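Budget for second arm, spare fingers or better camera first?

montse_paredes
Hello all. We are a small workshop and we have one arm on a bench for handling small flat goods: card holders, plastic parts, this kind of thing. For the next period I have 2,702 dollars to spend and I must send my list to Gordon Pelletier, who signs for us, with the reason for every line. My three candidates are below. I would be thankful for opinions from people who already bought such things.

1. Finger sets. The Kowalchuk fingers are 70 dollars per pair, and I want to order 4 pairs. Ours are black with angled tips, and they show scuffs and dust already. The card holder is the part I worry about most, because the orange leather cover and the clear sleeves have very different thickness and the tips come close to both. 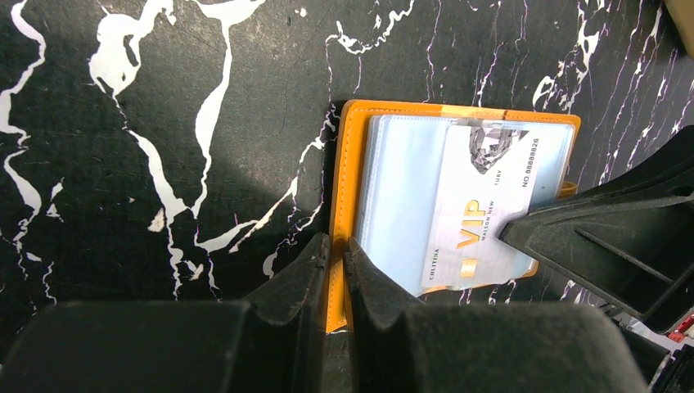 2. Wrist camera. The Iltano model is the most expensive line. It would leave very little for anything else.

3. Work surface. At present we use a black surface with white veins. It is pretty, but I am not sure it is wise. A plain gray mat would cost almost nothing.

laurier_f
I would take the fingers first, without discussion. They are a consumable. We planned for one set per year and in April we had no spare and the arm stood still until the new ones came. Write them in the budget as a running cost and Gordon will not ask you again each time.

jsawatzky
I don't agree with Laurier about four pairs. Are the scuffs changing your grip, or is it only the look? If it is only the look, two pairs are enough and you keep the difference. Also, what other parts do you pick? A card holder alone does not tell much.

montse_paredes
The second part is our printed bracket. It has a flat plate and a small tab with a hole, and I would like the fingers to come at the plate from both sides.
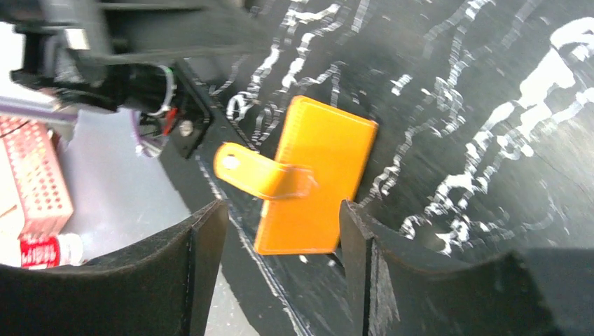
Orange printed bracket between the fingertips.

For Jade: I can't say yet that the grip is changing. I did not measure it. Maybe I should do it before I ask for money.

nermina.h
Yes, please measure first. Thirty picks with each part, write down the misses, and repeat with one new pair. Then you have a number for Mr. Pelletier and not only a feeling. We did it this way when we compared Britden and Kowalchuk tips, and it took one morning.

About the surface I have a strong opinion: buy the plain mat today. White lines on black are difficult for the software that must find an edge, and the mat is the cheapest thing on your list.

laurier_f
Nermina, I respect this, but a busy background is also a good test. If it works on the veins, it will work on a mat. I would keep both.

nermina.h
For testing, fine. For daily work I would not pay this price in failed picks.

montse_paredes
I add one more, because it concerns the camera question. When the fingers are on both sides of the sleeve, I can still read the big gold VIP on the card, but the small line of print I can't read.
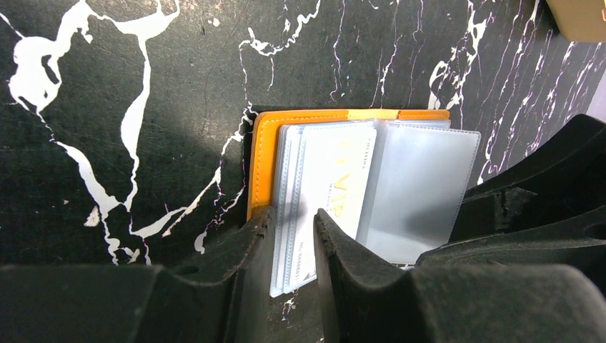 Card holder, closer. The small print is too faint for me.

jsawatzky
Do you need to read it? If the job is only to pick and place, you don't need the Iltano. If the customer wants the number checked, I would put a fixed camera over the bench and leave the wrist alone. Arkari rents them for 30 dollars a month, so you can try before you buy.

montse_paredes
No, the customer did not ask for it. Then my list is now: two pairs of fingers, the gray mat, and one month of rental. The rest I will hold until I have the pick test. Laurier, I will put the fingers as a running cost, as you said.

laurier_f
Three pairs. But it is your budget.

Related topics
Running cost or equipment? How do you book gripper parts
Kowalchuk fingers: delivery times
Renting from Arkari, what is in the contract
Plain mat or patterned surface for pick tests
Britden tips on leather goods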